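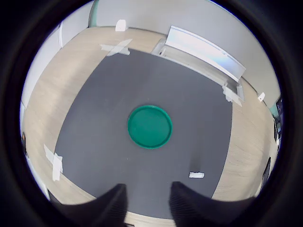
Issue 51, p. 8

Picking up a lid is still the hard part

A machine that can tidy a kitchen without being watched is still some way off, according to a small automation firm that has spent the summer testing one on everyday chores.

Skerel, which builds software for robot arms, gave its current system 50 household and shop-floor jobs in August. They ran from stacking bowls and folding tea towels to putting stock on a shelf and sorting returned goods into trays. Each job was tried many times over, and the firm counted 800 attempts in all.

The results were mixed. On jobs where the object was a block, a box or a bottle, the arm finished without help in 90 per cent of attempts. Cloth was much worse, and so were thin, flat things lying on a surface: lids, plates, coasters, envelopes.

A round green lid on a dark grey mat is a fair sample of the second group. A person slides a fingernail under the rim and thinks no more of it. A gripper with two stiff fingers has to come down at the right height, close on an edge with very little depth to it, and keep hold while it lifts. If the fingers are slightly too high they shut on nothing. Slightly too low and they press into the mat.

"People send us videos of robots doing backflips and ask why ours can't put a lid on a tub," said Otis Kasprzak, who runs the trials at Skerel. "The lid is a harder problem for us. There is hardly anything to grab."

Kasprzak said the arm did better when it was allowed to push a flat object to the edge of the table first and take it from there. That works on a bench with nothing else on it. In a real kitchen there is often a kettle or a bread board in the way, and the firm has not yet run those tests in any number.

Speed is the other difficulty. Clearing a table set for two took the arm several minutes, and a person was standing by the whole time to stop it if needed. For a shop, that rules out most of the savings. Halvorsen, a housewares chain that lent stock for the shelf trials, said it had no plans to use the system in its branches this year, though it will carry on supplying goods for testing.

The chain is more hopeful about back-room work, where the same few items turn up in the same place all day. Sorting returns into trays was one of the better scores in the August trials, and Halvorsen has asked for a longer run of it at its Amero warehouse. Staff there would load the trays and deal with anything the arm could not pick up.

Home use looks further away. Livis, a care provider that has been following the work, wants a machine that can open a food tub, tip the contents into a dish and put the tub in the sink. At present Skerel's arm can do the tipping. Opening a tub with a snap-on lid was left out of the trials altogether, as it needs two hands and the system has one.

A second arm is being fitted now. Skerel said it would repeat the flat-object tests with softer fingertips before moving on to tubs, and would publish the scores for each job, including the poor ones.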